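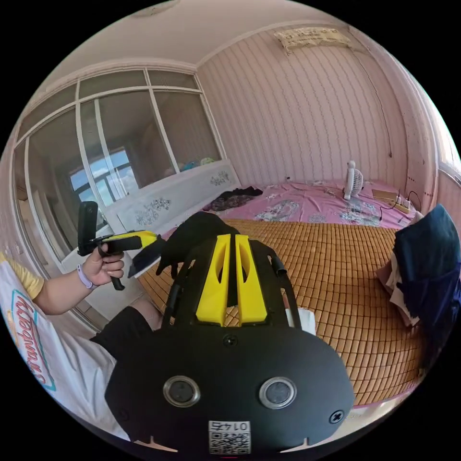 Budget for the second pair first, Wongsuwan told me before I had even found a pen, and then work backward to see whether you can afford the first. It sounded like a riddle, and it took me most of a pot of coffee to understand that it was plain shopping advice.

I had called to ask what a small outfit should expect to spend on hand-held grippers, the kind a person carries through ordinary rooms so that a robot can later learn from how the hands moved. I had a neat column of prices ready and was rather proud of it. Wongsuwan listened kindly (there was a dog somewhere in the background) and then asked what I had put down for fingers. I had put down nothing for fingers.

So let's start with fingers, friends, and with all the other small stuff that never makes it into the first draft of a budget. Soft tips wear. Screws work loose and roll under furniture. A team in Kenine that is planning its first season of home recording showed me its sheet, and I liked it very much for being so unglamorous. Two hand-held grippers, one for each hand, came in at $1,410 for the pair. Spares, chargers, storage cards, padded cases and a decent set of small screwdrivers came to another $1,151, which made the lead planner go a bit pale and then, to everyone's credit, stay in the budget. They kept $500 aside with no name on it at all.

Would I have had the nerve to leave $500 unnamed? Probably not, and I'd have been sorry by the second week.

The next thing to think about is where the work will be done, and here I'd urge you to walk the rooms before you sign anything. A bedroom is a wonderful place to record, full of cloth and folds and cords and the things people really do live with, but it asks different things of your equipment than a workbench does. Where are the outlets? How close together will two hands be working, and does the gripper feel as good in the left as it does in the right? Borrow a pair if the seller will let you, and carry them for a whole afternoon. Weight that seems like nothing in a showroom has a way of introducing itself to your wrist later on!

Labels deserve a line of their own too. Every unit should have a number on it, and that number should be in your purchase log along with the date it arrived and what has been replaced since. The Wellano office skipped this when it bought 9 units in one go, and spent a long and rather cross week matching chargers and receipts to machines.

As for timing, the Kenine team split its order. The first pair goes on this year's money, and the decision on a second waits until September, when they'll know how many fingers they've gone through. Leniter, their supplier, agreed to hold the price until then, simply because they asked. Do ask. Ask about repair times as well, and get the answer in writing, with the shipping cost on the same page.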